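Where Do the Library Books Go? A Study of Overdue Returns at Fincombe
Term project report, Introduction to Survey Methods
May 2025

Background

Fincombe Library stopped charging late fees in January. The town of Flomley, next door, kept theirs, and residents there predicted the shelves at Fincombe would be bare by spring. We wanted to see who was right, partly out of curiosity and partly because our first topic (parking) had already been taken by two other groups.

Method

We handed out 500 paper surveys at the front desk over 4 weeks and got 301 back. The remaining surveys are, fittingly, overdue. Each form had 14 questions on borrowing habits, reminders, and guilt. Question 9 was printed twice, so we kept whichever answer was easier to read.

Findings

Most people who returned books late said they had simply forgotten. A smaller group had finished the book and left it in the car, where it apparently took up residence. Very few said a fee had ever made them hurry. Several said a fee had made them stay away altogether, which the library might have guessed from how empty the fines jar was.

Email reminders were the most popular fix. Text messages came second. "Call me at work" got one vote, and we suspect that person is lonely.

Limits

People who never bring books back also tend not to visit the front desk, so our sample leans toward the well behaved. A mail survey would help. We had no stamps.
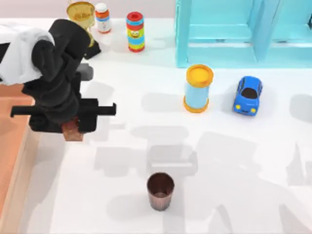 Did dropping late fees make people keep books longer?
Our survey can't settle that, but very few people said a fee had ever made them hurry, and most late returns were put down to forgetting.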